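Courses > Robot Learning Lab > Unit 4 > Handout: Recording demonstrations

Notes by Pei-shan Ko

Last time we covered the controllers. This handout is for the recording sessions, which start in January and run through the rest of the unit. Each pair collects 200 episodes for one task. Please read it before your first slot.

1. What counts as an episode

An episode starts with both arms in the ready pose and ends when the operator releases the last object and presses stop. Keep each one under 20 seconds if the task allows. If you drop something and recover, keep the episode and tag it "recovery". If you drop it and it leaves the table, discard.

2. Varying the setup

The Pernon set from last year had 200 good episodes and a policy that only worked when the object was in the same place. Every episode in it began from nearly the same layout – the operators were fast, and they put things back where they found them. Move the objects after every episode. Turn them, too. A can on its side is a different problem from a can standing up, and a marker lying diagonally needs a different wrist angle from one lying square to the table edge.

Change which arm does the work. Most people favor their right hand and it shows in the data.

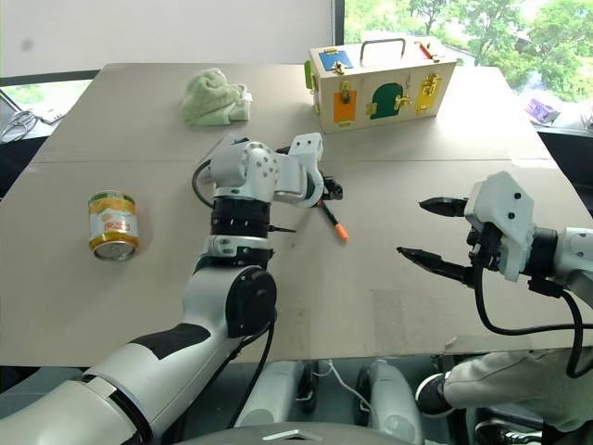 Leave a few things on the table that have no part in the task. The model has to learn to ignore them, and it can't do that from a bare surface. Swap these extras every 15 episodes and write down the change in the log.

3. Labels

Write one plain sentence per episode, such as "pick up the marker with the left arm". Use the object names on the Kindance sheet. Don't make up your own – last term we had three different words for the same cloth.

4. Before you leave

Copy the files to the Dullwood drive and play back 2 episodes at random. Check that all camera streams are there and that the gripper values change when the fingers do.

Reading for next time: chapter 2 of the Tam notes, up to the section on action chunking.

3 comments | 15 shares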